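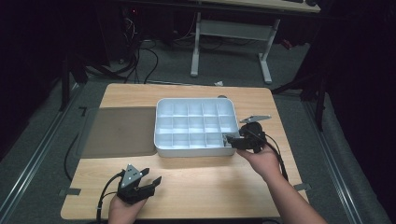 How Does a Bead Get Its Hole?
By Darlene MacLeod

Pick up a glass bead and look through it. You will see a tiny circle of whatever is on the other side, probably your brother. Now think about the hole for a minute. Glass is hard, glass is slippery, and glass breaks if you look at it the wrong way. So who drilled that?

Most of the time, no one did. Drilling glass is slow and makes bead makers grumpy. They prefer to build the bead so that the hole is there from the start.

Wrapping glass around a stick

The simplest way is called winding. The bead maker holds a thin metal rod in one hand and a long stick of colored glass in the other. The end of the glass goes into a flame until it glows orange and sags like warm honey. Then the maker touches it to the rod and turns the rod around and around. The soft glass wraps itself on in a fat little ring.

When the glass cools, the rod comes out, and the space where it used to be is the hole.

If that sounds too easy, you are right to be suspicious. Hot glass loves to stick to metal, and a bead that is stuck on a rod is just a very small, very useless lollipop. So before starting, the maker dips the rod in a kind of wet clay and lets it dry. The clay crumbles later and the bead slides off. Some dust stays behind in the hole and has to be scrubbed out with a skinny brush. This is the part of bead making that gets left out of the videos.

Carter Hawthorne, age 9, wrote to ask me if the bead can be taken off while it is hot, to save time. No, Carter. Glass that cools too fast will crack, sometimes an hour later, when you have already shown it to people. Beads go into a special oven called a kiln, which cools them down slowly. Mine stay in overnight.

Stretching a bubble

Winding makes one bead at a time. If you want the tiny seed beads that spill into the carpet and live there forever, you need a faster way.

For these, workers start with a big lump of hot glass that has a bubble of air inside it. They pull on the lump from both ends. The glass gets longer and thinner, and so does the bubble! Keep pulling and you have a long glass straw no fatter than a piece of spaghetti. The bubble is now a tunnel running down the middle.

Chop up the straw and each piece is a bead with a hole already in it. The cut edges are sharp, so the pieces are heated again and tumbled until they are smooth and round.

What about wood and stone?

These do get drilled, since you can't melt a rock in your kitchen (please don't check). Stone is usually drilled with water running over it to keep it cool. Long ago, people did it with a pointed stick, some gritty sand, and a great deal of patience. A single bead could take hours. Remember that the next time you complain about threading a needle.

Words to know

Mandrel: the metal rod a bead is wound on.
Bead release: the clay coating that keeps the bead from sticking.
Annealing: cooling glass slowly so it doesn't crack.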